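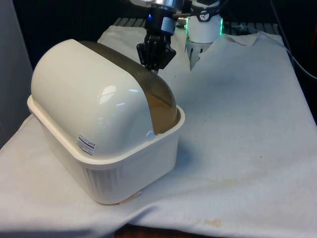 White plastic container with a domed cover, on the table.

Our club got its transfer paperwork sent back in August, and I have spent a good part of the last month learning how player registration works below the level anyone writes about. I'm putting it down here while I still remember it. A few people from other clubs in the league have asked me what happened, and I would like to stop typing the same email.

Some background for anyone who came here from a search. I am the registrar for Dralargate, which is an amateur club with two adult teams and a youth section. Registrar sounds like a job. It is a login and a folder. I took it over from Roald Bråten, who did it for nine seasons and kept everything in his head. He is still very helpful on the phone, as long as you call before dinner.

The player in question is a goalkeeper. She was 17 when she signed with us and had played for Skilon, two counties over, for three seasons before that. Her family moved. She came to a practice in the spring, the coach liked her, and everyone assumed the move would be a form and a signature. I assumed that too.

What I sent in was the transfer form, a copy of her birth certificate, a photo, and the fee. What I should have sent in was all of that plus a release from Skilon, signed by somebody on their current list of officers, plus proof of the new address, because she was under 18 on the day the form was dated. The age that counts is the age on the form date. It is not the age on the day the league opens the envelope, and it is not the age on the day of the first game. She turned 18 nine days after I dated the form. If I had waited, the address part would never have come up.

I did not know that. It is in the handbook, in the section on minors, which I had skipped because I thought of her as an adult team player.

The league wrote back and said the registration was not accepted. The letter was two paragraphs. It gave a reference number, 2609, and said she could not play in any league or cup game until a complete file had been received and approved. It also said that if she had already played, the club should report the game.

She had already played. One game, a preseason cup match, which we won 2-0.

So then there were two problems. The registration could be fixed. The game had already happened, and playing someone who is not registered is an offense by the club no matter whose mistake it was. Martim Abreu, who coaches the women's side, asked me if we had to report it. I said yes. He said okay. That was the whole conversation, and I was grateful for it, because I know of clubs where it would have gone on for a week.

I wrote the report that night. I said who had played, for how many minutes, and that the form had gone in before the game but had not been confirmed. I did not add anything about how good our intentions were. Roald told me to leave that out, and I think he was right. The people who read these have seen every version of it. 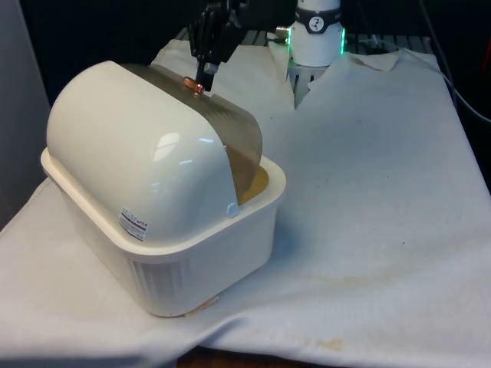
The hearing

I had pictured a hearing as a room with a long table. It was a video call at 7 in the evening with three people from the league, one of whom was in a parked car. The chair was Morena Sorrentino, who was polite and quick. She read out the rule, asked if we accepted that it had been broken, and asked if we wanted to say anything.

I said we accepted it. I said the player had done nothing wrong, since she had signed what she was handed, and that I would like the decision to say so. I had written that part down beforehand and I am glad I did.

They asked me two questions. The first was whether anyone at the club had checked the online list before the match. The list shows each player as pending, active or suspended. Hers would have said pending. I said no, we had not checked. The second was who had signed the team sheet. I had.

Then they went off the call and we sat there looking at ourselves for a while. When they came back they gave us the result: the game was recorded as a 3-0 loss, we were fined 103 dollars, and the player was cleared of any part in it. The maximum fine for a first offense is 1000 dollars, so I was not going to argue with the number. We had 5 days to appeal.

Appealing

We talked about appealing and decided against it. I want to go through the reasons, because this is the part people ask me about most.

Bence Lengyel, who plays in our men's second team and has some legal training, read the decision and said there was one thing in it he would question. The rule says a club must not field a player whose registration has been refused. On the day of the cup match hers had not been refused yet. It was pending. There is a different rule that says a player must be active before playing, and that one we had clearly broken, but the letter quoted the first one.

He thought an appeal panel might send it back on those grounds. He also thought it would come back with the right rule quoted and the same result. The appeal deposit was more than the fine. You get it back if you win, and I could not tell from the handbook whether getting a decision sent back to be rewritten counts as winning. I asked the league office and they could not tell me either.

There was also the question of the player. While an appeal is open, the file is frozen. She would have missed at least two more games so that we could find out whether a cup match in August should have been lost under one rule or another. Martim said he would rather have a goalkeeper. That settled it.

I know some clubs appeal everything as a matter of course. The men's side at Candwood appealed a red card two years ago and got it cut from three games to two, and people there still talk about it. I understand it. If we had been given a points deduction in the league I would probably feel different.

Getting the release

The release from Skilon took longer than all the rest of it together. Their website lists a secretary who left last year. I wrote to that address twice and heard nothing. Then I called the number for their clubhouse and a man told me the office was only open on practice nights. I called on a practice night and got their new secretary, Zinhle Mabaso, who had never been told the player had left. From her side, a registered under-18 player had stopped showing up and then appeared in another club's match report. She had been about to write to the league herself.

She was very decent about it once I explained. But she could not sign straight away, as there was a kit deposit outstanding and their rule is that the release goes out after the kit comes in. The player's mother found the kit in a box that had not been unpacked since the move. She mailed it. The release came back by email the day after it arrived, signed and dated, with the correct title under the name.
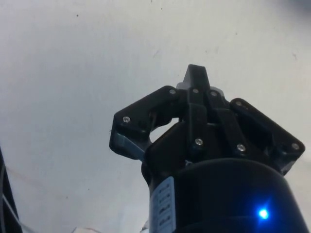 I sent the whole file in again that same evening, and this time I called the office the next morning to ask if it had been received, which I had not done the first time. It had. The status changed to active four days later, at 11:40 in the morning. I know the time because I was reloading the page at work.

She played that weekend. We drew 1-1. She made a good save low to her left near the end and let in a corner she should have come for, and Martim talked to her about the corner.

A few things I have changed since then. I have a sheet now for every new signing, with the form date and the birth date next to each other at the top. If the person is under 18 on the form date, there is a second page. No form goes in without the release from the old club attached, even for adults, where it is technically allowed to follow within two weeks. And the team sheet does not get signed until someone has looked at the online list on the day of the game. Martim does it on his phone in the parking lot. It takes him a minute or two, longer at the away grounds with no signal, and at Nanayakkara Field he has to walk up to the road.

I have also asked the league whether the handbook could put the age rule in the general section, where the transfer rules are, with a line pointing to the section on minors. I got a reply saying the handbook is reviewed in the winter and my comment would be passed on. If any other registrars reading this have run into the same thing, it would help if you wrote in as well. Use the office address and not the general contact form. The form goes to the referees' coordinator, who is tired of forwarding things.

One question I still do not have an answer to. The cup match was changed to a 3-0 loss, which put us out and put the other team through. But the two yellow cards our players got in that game still count toward their totals. I would have thought that if the result does not stand, the cards would not either. Roald says they always stand. Bence says it depends on whether the match is annulled or forfeited, and ours was forfeited. I have looked for it in the handbook and cannot find it. One of the two players is now a single card away from a suspension, so I will be asking the office next week.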